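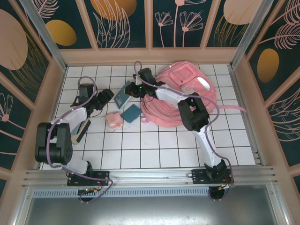 Packing benches at the Fraser site: questions from staff

Last updated 05/05/2026

The questions on this page were collected by Kendra Chisholm from the packing teams. The answers are written by me, Iulian Zamfir, and checked by Cameron Kereama from operations. English is my third language, so if an answer is not clear, please tell me and I will write it again.

What work will the robot benches do?

They will pack school bags. Loralow sells a backpack already filled with books and small items, and each bag has a packing list. At present people do all of this work by hand. The benches have two arms each, so that one arm can hold or move the bag while the other arm handles a book or a pouch. The arms are trained for this by practice with the same kinds of goods that we have on the shelf.

How many benches will we have?

There are two at Fraser. A decision about more benches will be taken after July, when the school orders for the second half of the year are finished. Drastmont will not receive any this year.

Will I lose my job?

No permanent position at Fraser is removed because of the benches. This is written in the letter that all 174 employees received, signed by Darcy Gill. What I cannot promise is the number of casual shifts in the busy season. It is possible that there will be fewer of them. If you are casual and you want to discuss your hours, please speak with Kirsten Landry before the rosters are made.

Will my pay change?

Your base rate stays the same. People who finish the operator training receive the operator allowance from the next pay period. If you do the training and later decide to return to hand packing, you keep your base rate but the allowance stops.

What does an operator do all day?

You bring the bags and the goods to the bench, you start the job, and you watch. When an arm drops a book or catches a strap, you pause the bench and put the thing back in its place. You also check the finished bag against the packing list. In the first weeks we expect many pauses. Some people find this work less tiring for the back and shoulders, and some find it slow and a little boring. Both opinions were given to us in the trial, and for this reason operators change places with hand packers in the middle of every shift.

Why are soft bags so difficult for it?

A box has always the same shape. A backpack does not. The straps lie in a different way each time, the fabric folds, and the zipper is not where it was before. A person corrects this without thinking. The arms have to learn it from very many attempts. The Plorent engineers recorded 3,565 attempts during the trial, and there are still bags which they cannot close.

Is the bench faster than a person?

No. An experienced packer is faster at this time. The target for the school season is 2,000 bags from both benches together, and the rest will be packed by hand as before.

Can I reach over the rail if something falls?

Only when the bench is paused and the arms have stopped moving. Please do not pull on the cables or rest anything on the arms. Long hair must be tied, and lanyards must be taken off, also by visitors.

Do the cameras record me?

The cameras look down at the work surface. It can happen that your hands are recorded when you reach in. The recordings are used for training the arms and for finding faults. They are not used for measuring your speed or your breaks, and supervisors do not have access to them. Cameron keeps the list of persons who have access, and you may ask to see it.

I am not good with computers. Can I still apply?

Yes. The screen has few buttons and the training is done at the bench, with another operator beside you. You may repeat any part of it. Please write your name on the sheet outside the lunch room or send a message to Kirsten.

Who do I tell if I think something is not safe?

Pause the bench first, then tell your shift supervisor. You do not need permission to pause it, and you will not be asked to make up the lost time.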